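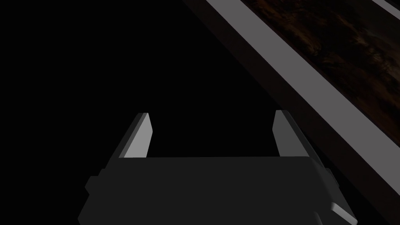
*Computer render, gray gripper from behind*

## Is the "members' preview" at the Tundero worth it, or is it just a paid trailer?

Posted January 2026 in Movies & Tickets

The Tundero in Carnness keeps emailing me about joining their film club. The pitch is that members get into preview screenings before the public does. It costs $2 a month plus a booking fee on every ticket, and the fee is the part they put in small type.

I went to one of these as a guest back in April. It was billed as an "exclusive first look" at the new Sondale animated feature. We got 2 shorts I'd already seen online, a long speech about popcorn buckets, and then the movie, which opened everywhere else the next morning. Exclusive for one night, I guess.

Has anyone gotten real use out of the membership? And do the free ticket contests they run ever pay out to regular people? I've entered a bunch and never heard back, not even a "sorry, you lost."

---

### Answer 1 (accepted)

I've been a member for a while and I'd say it depends on whether you were going to go anyway.
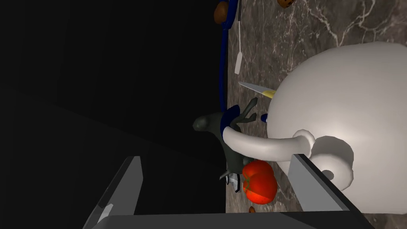
The previews are mostly what you describe. Big releases show up the night before, which saves you nothing except the wait. The older movies are where it gets better. They did a run of Geagea comedies last year and members got in free, no fee, and those aren't easy to find on a big screen.

Things to check before you pay:

- Whether the fee is per ticket or per booking. Mine was per ticket – the website says otherwise.
- How you cancel. I had to email.
- Seats. The big room holds 400, but the previews I went to were in the small one and "guaranteed entry" meant guaranteed if you got there early.

On the contests, I won once. The seats were in the front row at the far left, so I saw a lot of one actor's ear. I wouldn't join for that.

### Answer 2

dont bother, wait for it to stream

### Answer 3

Member number 1307 here, for whatever that's worth (they print it on the card, you can't use it for anything). I'd question the "members see it first" line too. I saw the same Sondale movie at a regular theater across town at an early show, regular price, no club. So first compared to who?

I did like the Geagea run. Still canceled after it ended.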